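Got my setup tips typed up at last - these are for anybody recording practice runs for a robot that's learning to handle food, and they come from 16 long sessions of me getting it wrong first at our Giddale shop.

- **Start every run from the same arm pose.** I put a strip of tape on the floor for the base and check it after lunch too (somebody always bumps it!).
- **Change one thing at a time.** Swap the donut, or slide the display tray over, or turn the box. If I change all of it at once I can't tell which bit threw the arm off.
- **Keep your fumbles.** I used to delete them. Now they go in their own folder, and the Uruvholm batch got a lot more useful once I did that.
- **Wipe the clear lids between runs.** Sugar fingerprints catch the light like crazy, and glaze gets everywhere - keep a damp cloth in your back pocket.
- **Name files right away.** I once left 41 of them till the end of the day and never did sort them out.
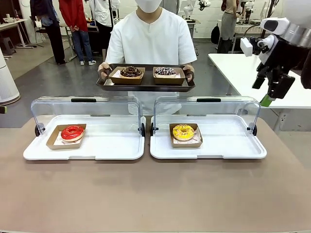
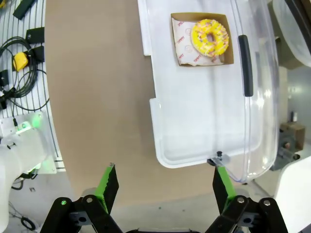 Yellow glaze with sprinkles is in both of these.

**How many good runs do I need before I train anything?**

I'd train a first rough version early, after a day or two of recording, and let its mistakes tell you what to record next.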